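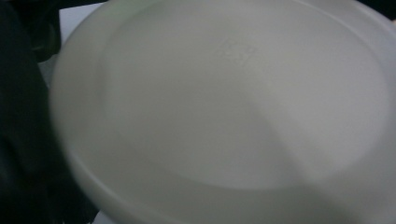
Chapter 4
Who Is Telling You This? Narrators and How Far to Trust Them

When I was fifteen I read a novel in one weekend, flat on my stomach on my aunt's living room floor, and I believed every word the narrator said. He told me his wife was cold. He told me his brother had cheated him out of the house. He told me he'd been patient with both of them, so patient! I was furious for him. Then I got to school and my teacher, Mrs. Duggan (Orla Duggan, and I still hear her voice when I mark papers), asked us whether the wife ever got to finish a sentence. I went back and looked. She didn't. Every time she opened her mouth, he told us what she meant before she'd said it.

I felt tricked, and then I felt thrilled, and I've more or less been chasing that feeling ever since.

In the last chapter we talked about plot, meaning the order in which a story hands you its events. In this one we'll talk about the person doing the handing. Somebody is always telling the story, even when it seems to be telling itself, and that somebody has a place to stand. Maybe it's right in the middle of the action. Maybe it's across the street, or fifty years later, or up in the sky somewhere with a view into every kitchen in town.

You probably already know the basic terms. A first-person narrator says "I." A third-person narrator says "he," "she" or "they." If the third-person narrator can see into everyone's head, we call it omniscient, and if it sticks close to one character, we call it limited. Fine. Those labels are useful and you'll need them for the exercises, but they only get you in the door. Two books can both say "I" on every page and have almost nothing in common.

Think of Huck Finn, who tells us plainly that he's doing something wicked by helping Jim, and who is completely sincere about it. We know better than he does. Now think of the man in Poe's "The Tell-Tale Heart," who opens by insisting that he isn't mad and then explains how carefully he went about a murder. We know better than he does too — but it's a very different kind of knowing. With Huck, the gap between what he says and what we understand makes us love him. With Poe's narrator, it makes us want to leave the house.

That gap is the main subject of this chapter. The usual name for a narrator who opens it up is an unreliable narrator, and I want to warn you about the term before you start using it, because my students fall on it like hungry dogs. One year I got a whole stack of essays arguing that pretty much every narrator we'd read was a liar. Unreliable doesn't have to mean lying. A narrator can be too young to understand what's going on, like the children in so many good short stories who report the grown-ups' quarrel word for word and think it's about the car. A narrator can be grieving, or in love, or proud. The butler in Kazuo Ishiguro's The Remains of the Day hardly tells us a false fact, and yet I'd say he hides more than most crooks do. He mainly hides it from himself.

So when you suspect a narrator, try to say what kind of trouble you're dealing with. Is it the facts? The judgment? Something left out? I ask my classes to put a small check in the margin whenever they feel a wobble, without stopping to explain it. Go back later and look at where the checks bunch up. Saskia Tamihana, a student of mine some years back, had so many on page 169 of her paperback that she'd worn a hole in the paper, and that page became her term paper. (It was a good one. She noticed that the narrator stopped describing the weather the moment his father walked in.)

One more thing before we get to the readings. Third-person narrators deserve your suspicion as well. Readers tend to relax when there's no "I" around, as if the voice belonged to a court reporter. Go read the first page of Emma, where Jane Austen tells us her heroine "seemed to unite some of the best blessings of existence," and spend a minute on the word "seemed." Austen put it in the very first sentence, in plain sight, and I read the book twice before I saw it.

Getting started

Pick an argument you had with someone, a small one, over dishes or a borrowed sweater. Write it in 100 words as yourself, using "I." Then write it again in 100 words as the other person, also using "I," and be as fair to them as you can stand to be. Don't change what was said out loud. Keep both versions, as we'll come back to them after the second reading.

Then read the story that follows, straight through, with a pencil in your hand.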